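Can a machine put a glass back on the shelf yet?

4 March 2023

I've been hooked on this question since February, when Robel Jemal sent me a talk about home robots and I watched it twice in one evening (then sent it to everyone I know). So where are we with chores? Closer than I thought, and still pretty far off!

Vacuuming is the one that worked, and the reason is dull: it's floor, and floor is mostly the same from one house to the next. But even floor gets hard the moment people live on it. A bag strap, a couple of thin sticks lying around, a pair of feet in clogs -- you or I step around all of it without a thought.

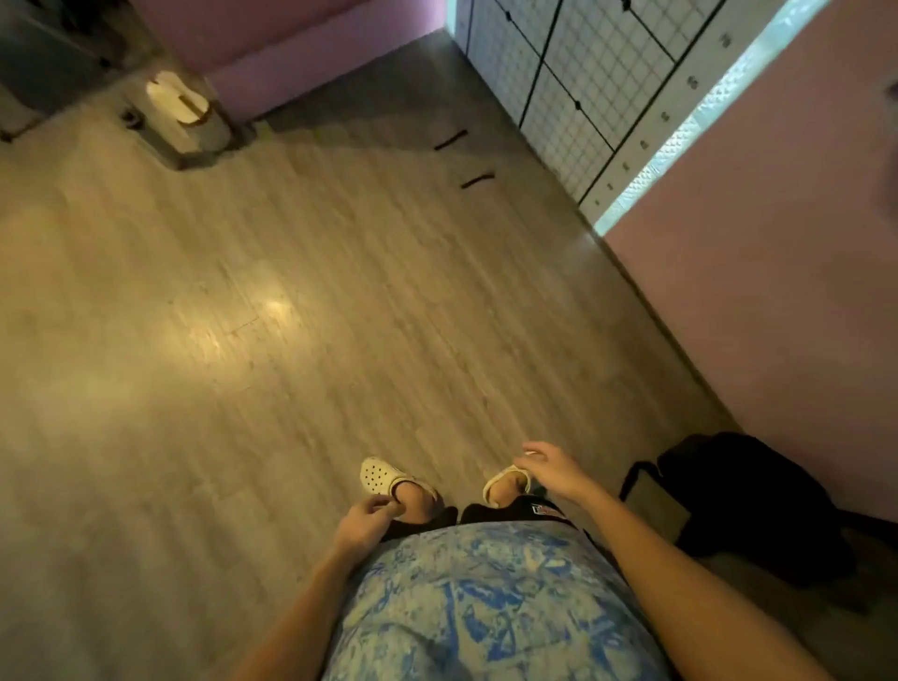
My own little robot, which I named Onar, has eaten 2 phone chargers and the drawstring from my favorite sweatpants. I love it anyway. It does the hallway better than I do, and it goes under the couch, where I never go.

Picking up is where I get really excited, because the progress there is so quick. Shiela Dagdag works on grasping software and let me pester her over lunch. Her group ran 388 tries at moving cups and bowls between a counter and a cabinet, and their arm did fine with the mugs. Clear glass was another story. Depth sensors look right through it or get fooled by the shine, so the arm closes too early or too late. And then there's the clear liquid in it, and the other glasses right behind, and a shelf board just above your knuckles. We do that with two hands while talking about something else.

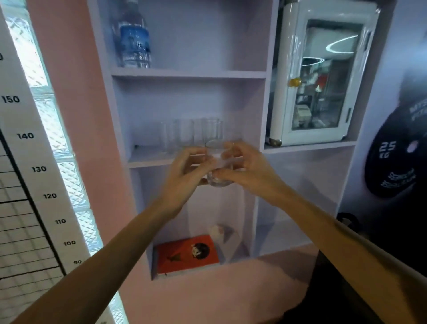

Would I buy a robot arm for the kitchen today?

I'd wait. The cheapest one I'd trust near my dishes costs almost 3000 dollars before you add a gripper, and you'd still be standing next to it the whole time.

Jerome Tagle thinks laundry will get solved before dishes, and we've argued about it for weeks. He says a dropped towel doesn't break, so you can let the machine fail all day long and it keeps learning. Fair point! I still say dishes, mostly because plates keep their shape and socks don't. We've bet a dinner on it, and Shiela is holding us both to it.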